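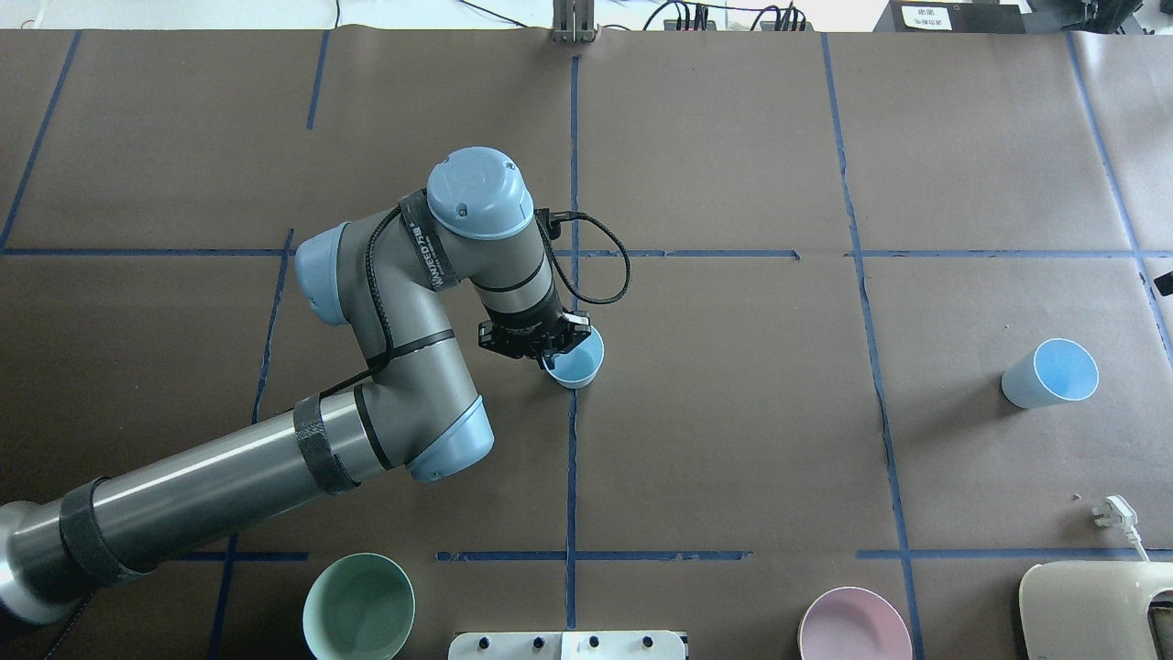

Nollelel UV wristband, reviewed by Kusum Bhatia

I have worn this thing since the clocks went forward and I am completely sold on it, which surprised everyone at home, me most of all. I burn. I have always burned. My mother used to say I could catch the sun through a duvet, and at forty-six I have the freckled shoulders to prove it, plus a small scar where a mole came off my back. So when Homa Moradi at the allotments turned up with a plastic band that buzzed and told her to put her hat on, I had one ordered before we'd finished our tea.

What you get is a soft grey strap, a sensor not much bigger than a shirt button and a charger that clips on the back. You tell the app your skin type, answer a few questions about how quickly you go pink, and tell it which factor you've put on. From then on it adds up the UV reaching your wrist and gives you a number out of 100 for the day. At 50 it buzzes once. Near the top it buzzes three times, and keeps doing it until you tap to say you've covered up or gone indoors.

The number is brilliant! I had always gone by heat, like most people I know, and heat is a hopeless guide. My highest reading in spring came on a breezy, cool morning earthing up potatoes in a jumper with the sleeves shoved up. I'd have sworn there was no sun to speak of. By eleven I'd had my first buzz, and I went and got the sunscreen out of the shed feeling rather told off.

The other thing I love is the reapply timer. You press the button when you put your cream on and it reminds you two hours later, or sooner if you say you've been swimming. I know the two-hour rule, I've known it for years, and I never once kept to it. With a buzz on my wrist I do it nearly every time. My partner Pejman doesn't own one and now puts his on when mine goes off, so we're getting two for the price of one.

Battery life has been very good. I charge it every ninth or tenth day while I'm in the bath, and it's back to full by the time I've dried my hair. It holds 4000 readings before it needs to talk to your phone, so you can leave the phone in the house for a long weekend and lose nothing. It's been rained on, hosed and dropped in a water butt, and it still works.

Now the grumbles, because there are some.

The sensor has to face the sky. Wear a long cuff over it and it thinks you're in a cellar. In a coat it's useless, and even in a cardigan you have to remember to pull the sleeve back. There's a clip you can buy separately so that it sits on a hat or a bag strap, and I think that should come in the box. I bought it in the end and it's how I wear the band for gardening now — on the brim, where it sees what my nose sees.

It can't tell how well you've put your sunscreen on, either. It takes your word for it. If you say factor 50 and then dab on a mean little smear, it'll work out your day as if you'd done it properly. I tell it I've used 30 when I've used 50, which gives me a bit of slack. I'd do that whatever band you buy.

The skin type questions are a bit thin. Parviz Kermani from our walking group takes tablets that make him burn easily and there was nowhere to put that in. His pharmacist told him to stay covered up and ignore the score, and he's given the band to his daughter. If you're on anything that makes your skin touchy, ask before you rely on it.

And the app has a sharing page where you can compare scores with friends. I can't think why you'd want to. I switched it off.

I did try the Evuno stickers first, the ones that change colour. They're cheap and my niece adores them, but they came off my arm as soon as I got hot, and I could never decide whether I was looking at pale purple or slightly less pale purple. For a day at the beach with small children I'd still pack some. For anyone outdoors most days I'd go for the band without a second thought.

I haven't burned this year. It's August, I've been outside for nearly all of it, and the strap mark on my wrist is the only line I've got. I still wear the hat and still go in at lunchtime when it's fierce, and I still get my back looked at every year.

Strap comes in grey, navy and a very cheerful orange. I wish I'd gone for the orange.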